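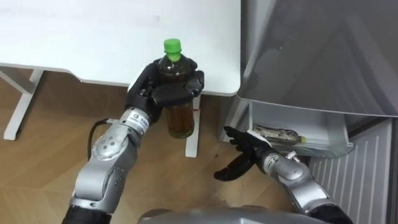 My sister-in-law says bottled tea is just water that somebody talked you into paying for, and she says it every single time she opens my fridge. I've had a couple of years to come up with an answer, so let me try!

I like bottled tea. I like it cold, I like it a little too sweet, and I like having it within reach of my desk at three in the afternoon, when the day goes flat and the spreadsheet starts to swim. I've tried doing it her way. I bought a Tenitz pitcher with the mesh basket, I brewed black tea the night before, and for maybe a week in September I felt like a very organized person. Then I forgot to brew, then I forgot to wash the mesh, and then the pitcher moved to the top of the cupboard, where it still lives (with the good colander).

The thing she's right about is the money. I sat down and added up a year of receipts from the Mendcombe market and got to 467 bottles. Four hundred and sixty-seven! That's more than one a day, and I would have sworn under oath it was half that. It's also a lot of plastic, and I don't have a clever comeback for the plastic. I rinse them, I recycle them, I feel a bit bad.

But I don't buy the idea that the homemade version is the same drink. A sealed bottle waits for you. It doesn't pick up the smell of last night's onions, it doesn't tip over when someone goes digging for the mustard, and you can put the cap back on and carry it to the other end of the house. My pitcher did none of that, and it hogged the whole door shelf besides.

So I've settled on 2 a week from the store, and plain water in an old Flustico bottle for the rest. I've kept it up for 19 days so far. She thinks 2 is still too many. I think she should stop looking in my fridge.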